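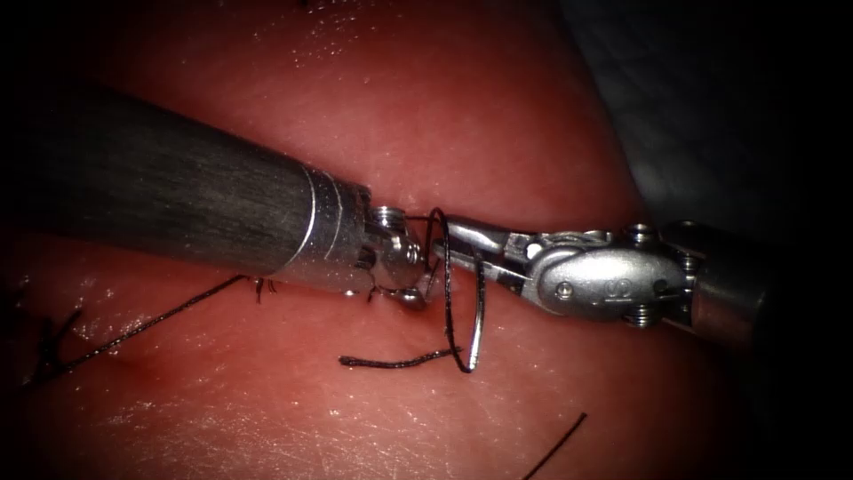
Mitora supply cart, tall version

Rolling drawer cart for skills labs, clinics, teaching rooms, prep areas. Steel body, full-pull drawers, one key for the lot. In stock in white and gray. Green back in December.

Price 1,457 with standard drawer set. Delivery extra, see below. Schools and clinics can order on account, ask Tuva.

What's new on the current model: the handle moved. It used to stick out on the short side and catch on door frames, now it's on the long side and folds flat. Same wheels as before. The drawer fronts have a lip for labels so you can slide a card in and not mess around with tape. Old carts can't take the new handle, sorry, the holes don't line up. We've asked.

Drawers come shallow, medium and deep. Shallow ones for thread, needles, gloves, pens, all the small stuff that ends up everywhere. Medium for instrument trays and practice pads. Deep one at the bottom for boxed goods and whatever you don't want to lift. You can swap them around with the cart empty, takes a screwdriver and a few minutes. Please don't put the deep drawer on top. It fits but the cart gets tippy.

Max load for the whole cart is 200 lb spread out. Not all in one drawer. 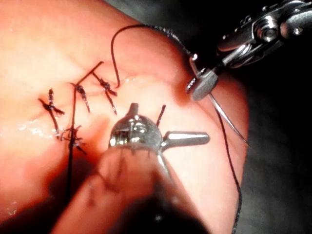 Reading time: 3 minutes

Dividers

Sold separately, Felimex make them for us. Plastic, clip in from above, cut to length with a decent pair of scissors. Moushumi Wijesinghe runs the stock room at a teaching clinic and has had our carts through two rebuilds of that room. Her tip: leave the top drawer undivided for the first month and see what people throw in it. Then cut the dividers. She was right, we now tell everyone.

Dividers come in packs for one drawer. Order a spare pack, you will cut one wrong.

Wheels and brakes

Rubber wheels, two with brakes. Brakes go on the handle side so you can reach them with your foot. Fine on vinyl and tile. Thick carpet, no. If the floor has a slope towards a drain, park it across the slope and set both brakes. Wheels are replacable, part is under Spares, no tools except a wrench.

Hair and thread wind round the axles. Pull it out now and then or the wheels start to drag. Most of the "my cart is broken" mail we get is that.

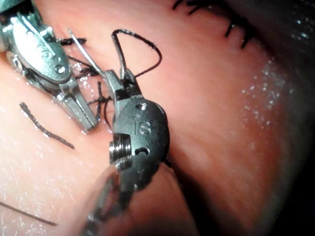 1 min read

Cleaning

Mild soap and water, soft cloth, dry it after. Alcohol wipes ok on the steel, not on the label lips, they go cloudy. No bleach. No scouring pads. Drawer runners want a drop of light oil twice a year, wipe off what's left over.

Locks

One lock, top right, closes all drawers. Comes with two keys. If you buy a few carts for one room we can key them alike, say so when you order, we can't do it later without changing the lock. Lost keys: email us the number stamped on the lock face. Alvar Forsberg handles keys and only keys on some mornings so give him a day.

Delivery

Comes assembled on a pallet from our Flomelgate warehouse. Drawers taped shut, take the tape off before you tilt it. Curbside is standard. Inside delivery on request but measure your elevator first. We have had carts come all the way back over a narrow elevator door and you pay that freight.

Orders over 2,000 ship free, so a cart plus dividers and a worktop can get you close. Check the basket.
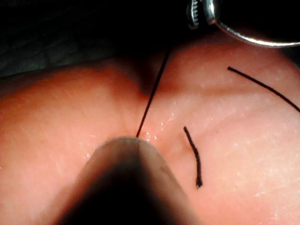 The worktop is the other extra people ask about. Flat, raised edge on three sides, open at the front, screws on from underneath. Made by Åberg in beech or in white laminate. Beech looks better, laminate is easier to live with if things get spilled. Neither one is for cutting on.

Returns within 30 days, unused, on the original pallet. Keep the pallet. Custom keyed carts can't come back.

Warranty is five years on body and drawers, one on wheels. Email a photo of the damage and the order number, Agnes Dahlgren will sort it.

Not sure on size? The low version has the same footprint, fits under a standard bench and uses the same dividers. 800 without worktop. Drawers are interchangable between the two.

We use cookies to keep your basket and to count visits. Accept | Only necessary ones | Read more

Contact | Shipping and returns | Spares | © Mitora, all rights reserved | Back to top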